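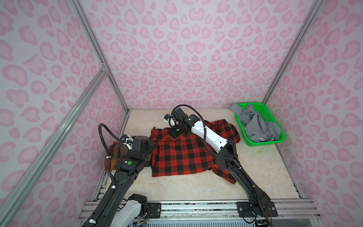

Tirnik Folding Notes, README

Hi! I'm Sarla Kanaujia and I look after Tirnik, a small collection of notes and pictures about laundry. Shirts mostly, plus plenty of plain cloths. I started it in September because I wanted one place to keep track of how different fabrics behave when you try to get them flat, and it kept growing (my closet has suffered for it).

What's in it

There are 392 entries right now. Each one covers one piece of fabric on one surface, and has a picture and a short note from me. The notes are uneven. Some are a single line, some go on far too long about collars.

The folders:

shirts -- anything with sleeves
cloths -- flat pieces, checked, striped or plain
mixed -- a shirt and something else on the table together
surfaces -- tabletops and backdrops, with notes on how easy it is to see fabric against them

The picture at the top belongs in mixed. It has a red shirt and a brown and orange plaid cloth, with the cloth bunched up at the left, on a beige marble-patterned tabletop with pink leopard print panels on three sides. I love that pink! I know it's a lot. The tabletop has a slightly darker scuffed patch toward the front right, and I've left it in the surfaces notes as "scuffed" and moved on.

How I label things

"Bunched" means the fabric is gathered up and I can't trace all the edges. "Flat" means I can. "Folded" needs at least one crease somebody clearly meant to make. If I can't decide between bunched and folded I put bunched.

For color I write down whatever I'd say out loud, so you'll find "rust" and "brick" and "that orange" in different entries. Plaids get every color I can pick out. The plaid up top is down as brown, rust, tan and dark gray, and that took me longer than it should have.

Known problems

13 entries in shirts have no fabric type. The tags were cut out and I didn't want to guess.

The old Mosow folder used "crumpled" where I now use "bunched". I've fixed 40 of those so far -- the rest still say crumpled, so search for both words.

Plaid is overrepresented. I like plaid, sorry.

A few cloths show up in both cloths and mixed. The IDs match, so you can drop the doubles if they bother you.

Using it

Take what you like for teaching, projects or your own folding experiments. Please keep this file with the entries so the labels make sense. If you only want a taste, the folder called Rawat is a starter set of 100 entries with the longer notes.

Last changed Mar 1, 2023: renamed the surfaces folder (it used to be called Talon) and fixed two typos in the label list.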